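Folding of knit garments

Folding of knit garments is the practice of reducing T-shirts, jerseys and similar items to a compact, regular shape for storage, display or transport. It is treated separately from the folding of woven goods such as shirts and table linen, which hold a pressed crease and can be stacked on their edges. Knit cloth is made of interlocking loops and stretches in more than one direction. A fold made in it tends to open or drift, and the finished shape depends as much on how the cloth is held as on where the fold lines are placed.

Properties of the material

Most T-shirts are made from single jersey, a plain weft knit with a smooth face and a slightly coarser back. Fabric weight is given in grams per square meter, and a common midweight jersey is close to 200. Lighter fabrics drape closely and show every wrinkle, while heavier ones form thicker, rounder folds that add height to a stack.

Cut edges of single jersey curl. The sides roll toward the back of the fabric and the upper and lower ends roll toward the face. Hems and neck ribs are sewn partly to control this behavior. A hem is also the firmest part of the body of the garment, with two layers of cloth held by one or more rows of stitching, and is often used as a handling point for that reason.
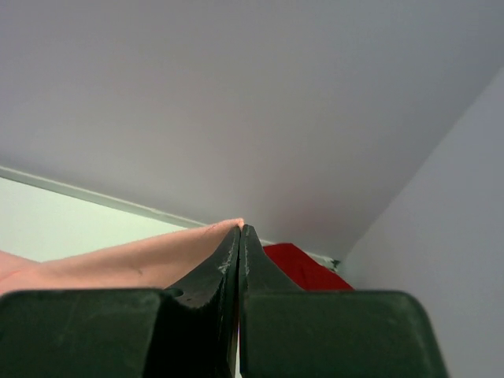

Work surface

A flat, smooth surface larger than the open garment is preferred. Rough tabletops catch the loops of the knit and pull the fold out of line, and a padded surface lets the cloth sink under the hand. Plain, pale surfaces make the outline of a colored garment easier to judge. Surfaces with side walls or a raised back are used where several garments are handled one after another, although walls placed too close limit the movement of the sleeves when the garment is spread.

Common methods

The rectangular fold is the most widely used. The garment is laid face down, each side is turned in toward the center with the sleeve folded back on itself, and the body is then folded from the hem toward the neck in halves or thirds. The result presents the chest and collar on top. Retail versions use a board to fix the width – the Vandel board, a thin panel with rounded corners, is 22 centimeters wide and is withdrawn through the neck opening after the sides have been turned.

The file fold begins in the same way but continues until the packet is narrow enough to stand upright in a drawer. It was described in detail by Tiruwork Nigatu in a handbook prepared for the Pemden laundry school, where it is taught after the rectangular fold.

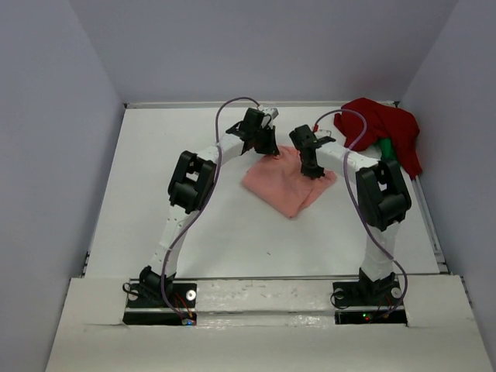

The square or diamond packet is made by bringing the corners of a partly folded garment inward over one another. It uses little space but gives an uneven number of layers across its area, and the top flap tends to lift. Two points of contact, one on each side of the packet, are normally needed to turn or shift it without opening the layers.

Rolling is used mainly for travel. A rolled garment has few sharp creases, although the outer edge must be tucked in or held to stop it from loosening.

Gripping and handling

Knit fabric may be held by a pinch, in which a small fold is raised and closed between two opposing points, or by a flat hold, in which one side of the grip slides beneath the cloth. The pinch is quicker and suits single layers. It raises a small peak at the point of contact and draws the surrounding fabric toward it, and a pinch taken on the top of a packet may pick up one layer or several.

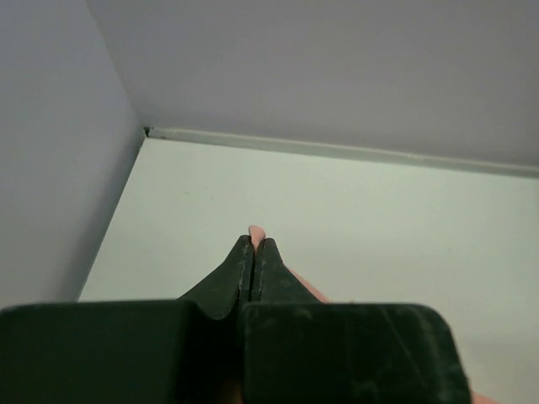

Fasil Gebru, in a manual for the Gashaw linen service, recommends taking the pinch on a hem or seam wherever one can be reached. The manual further advises that the cloth be lowered until it touches the surface before the grip is opened. Cloth released in the air falls back along its own folds and has to be straightened again.

Faults

The usual faults are twisting, in which the side seams spiral across the body; bunching, in which inner layers gather into loops behind an outer edge; and hem drop, in which the lower edge sags below the fold line. Bunching is hard to detect from above and is best checked from the hem side. In the Jollia sorting trial, 704 folded T-shirts were inspected by hand, and bunching was recorded more often than the other 2 faults combined.

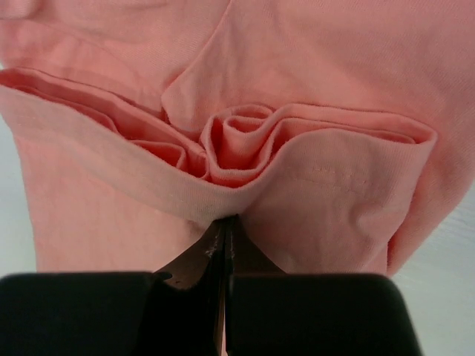 Folds gathered behind the hem band of a pink knit garment.

Correction consists of opening the packet to the last flat stage and smoothing outward from the center. Pulling on the hem alone lengthens the cloth locally and may leave a wavy edge.

See also: Hem; Jersey (fabric); Laundry; Selvage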